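4. What short notice does to travelling support

4.1 Setting and match records

The Curnedmont regional league has 16 clubs, and it is a wonderful place to study late fixture changes. Distances between grounds are long, the coaches are hired by the supporters themselves, and almost every club keeps a handwritten book of who travelled and what they paid. We were given access to these books by all but two clubs (Birnano and Aguiar had both lost theirs in office moves), and they are a joy to read. One secretary noted the weather, the pie stall and the colour of the away strip next to every coach booking.

We call a change "short" when it was announced 48 hours or less before the original kick-off. Changes to the kick-off time and changes of ground are treated separately, as supporters seem to see them as quite different things. A match put back by an hour is a nuisance. A match moved to another town can mean losing a coach deposit.

4.2 Results

The clearest finding, and the one that surprised us most, is that a short change of time hardly touched the number of people travelling with the larger clubs. Their supporters simply got back on the same coach later in the day. Among the smaller clubs the picture is much more varied. Enulel, whose ground holds 2,000, saw its away following shrink after nearly every short change in the first half of the season and then recover strongly once the club began sending out its own messages in September.

That recovery deserves a closer look! Nothing in the league's rules had changed, and the team's results were poor. The messages were plain ones: the new time, the new pick-up point and a telephone number that was answered in the evening. Furtado, who coded the replies to our survey, found that supporters mentioned the telephone number more often than anything else. Several wrote that they had rung it just to check the message was real.

Changes of ground tell a harsher story. Of the 10 matches moved at short notice, only three kept a following close to what the coach bookings had promised, and all three were moved to a ground nearer the away club. We had expected cup ties to hold up better than league matches, and they did not.

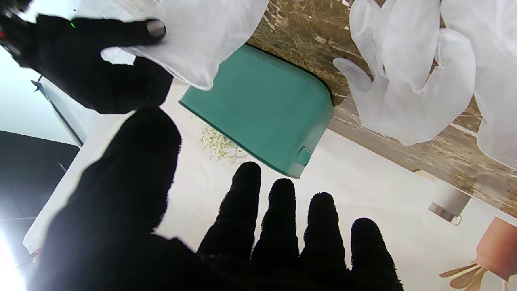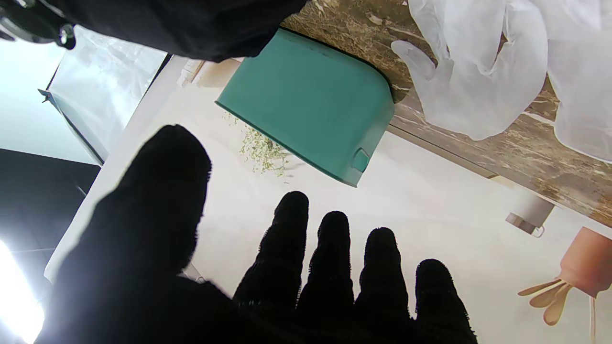
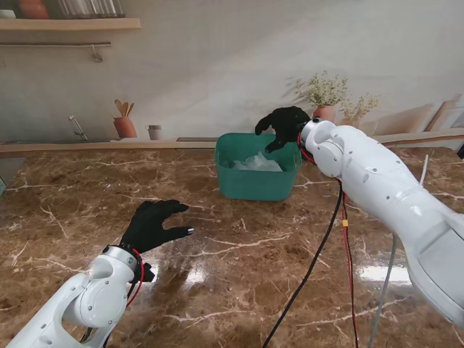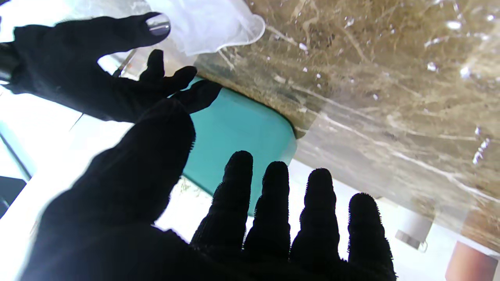
Figure 3. Black robotic hands, one or more in each panel, with a teal plastic item. Third panel: white robot arms above a brown marble-patterned countertop.

4.3 Limits of the records

The books count bookings, and a booking is an imperfect stand-in for a person on the terrace. Some families booked seats they shared, and supporters who drove are missing altogether. Raíssa Furtado's survey helps here, though it reached mostly regular travellers, who may be the most forgiving of all. We also have no good measure of how important a match felt on the day. League position is a poor guide for local derbies, where both ends fill up whatever the table says.

Even so, the pattern at Enulel is strong enough that we would love to see it tested in another league, ideally one where trains carry most of the away support. The next section turns to the clubs' costs, beginning with coach deposits.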